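Button box
From the Fodavlow Household Encyclopedia, section B
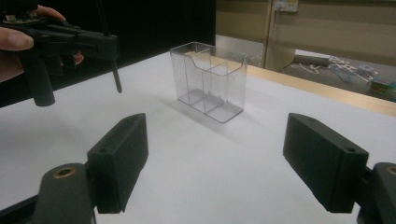
Entry by Araba Quaye. Edited by Mireille Roussel. Last revised May 2, 2020.

A button box (also button tin, button jar, and in my family just "the buttons", as in "go get the buttons") is a household's store of loose buttons, kept for mending, for replacing lost ones, and for keeping small children busy on a wet afternoon. I've been asked to keep this entry general, and I'll try, but I grew up with one of these on the shelf above the sewing machine and I have opinions.

Name and scope

"Button box" is also the name of a type of accordion, which has its own entry, and if you came looking for that I'm sorry! For our purposes the word covers any container at all. Biscuit tins are the classic (Mireille says cookie tins, and we've left both in), followed by jam jars, tobacco tins, cigar boxes and, these days, clear plastic boxes with dividers from the craft aisle. A box with compartments makes for faster mending. A tin makes a better noise. I keep both.

Origins

Buttons have been sewn to clothing for thousands of years, though for a long stretch they were mostly ornament, and people held their clothes shut with pins, laces, belts and brooches. The fitted buttonhole caught on in Europe in the Middle Ages, and after that you needed the things in quantity. Good ones cost money. When a coat wore out, the cloth went to the rag bag and the buttons were snipped off first, and there you have your button box.

The heyday, as far as I can tell, was the later nineteenth century through to the middle of the twentieth. Buttons were being turned out by machine, most families sewed at least some of their own clothes, and very little got thrown away. My grandmother cut the buttons from every shirt before it became a dust cloth, and threaded each set on a scrap of cotton so it would stay together. If you find little strings of matching shirt buttons in an old tin, somebody in that house had the same habit. Leave them strung, please – hunting for the fourth of four is miserable.

What you'll find inside

Shell is the one I always look for. Mother-of-pearl is cool against your lip and heavier than it looks, and the back is often a bit rough or streaky where the outer layer of the shell shows. A great many North American shirt buttons were cut from freshwater mussels, and they tend to be plainer and whiter than the ocean sort.

Vegetable ivory comes from the nut of a South American palm, the tagua. It takes dye on the surface only, so a chipped one shows cream underneath. Lots of men's suits had them.

Casein is an early plastic made from milk protein, and it was used for buttons in every colour you could want. It doesn't care for long soaks, so keep it out of the wash-up bowl.

Glass buttons are usually black in the older tins, and get called jet whether they are or not. Real jet is light and feels warm. Glass is cold and clicks on your teeth (do this gently).

Then there's metal: uniform buttons, overall buttons, blazer buttons with an anchor on. Plus wood, horn, leather knots off cardigans, cloth-covered ones with the cloth gone, and the big pile of ordinary polyester that came in tiny plastic bags pinned inside new clothes. You'll also find things that have no business being there. Mine has a suspender clip, a key and a Parcheesi piece.

Sizes

Buttons are measured in lignes, an old French unit that the trade never gave up. There are 40 lignes to the inch. I find a ruler is fine at home, and if you're matching a shirt button you can skip the numbers and try it in the buttonhole.

Sorting

People get quite heated over this. The main camps are colour, size and material, and then there's a stubborn minority that doesn't sort at all, on the grounds that the rummaging is the whole pleasure. I sort by colour for the everyday ones and by material for anything old. Metal should live on its own, as it can rust or go green and mark its neighbours. Some early plastics break down and give off fumes that do real harm to the rest, so if one smells sharp or looks sweaty or crazed, take it out and give it air.

Hendard, the method named for the Breturcombe sewing circle where I first learned it, has you tip the lot onto a tray and pull out sets before anything else. Only when the sets are threaded do you touch the singles. It's slow going! I did 500 one January and had to have a lie-down afterwards, but I haven't changed my method since.

Play and custom

Children thread them, stack them, play shop with them and spin them on a loop of string until they hum. The buzzer, as we called it, needs a big flat button with 2 holes or 4, and a longish piece of strong thread. There was also a fashion among Victorian girls for charm strings, where each button had to be different and was given by a friend or relative.

Collecting

Serious collectors mount theirs on cards and can be very particular about backs and shanks. The largest household box I've personally gone through belonged to the Aubert family, and the label on the lid said 2,324. I took their word for it. Most collectors I know started with an inherited tin and one button in it they couldn't identify.

See also: Darning; Mending basket; Rag bag; Thimble; Zipper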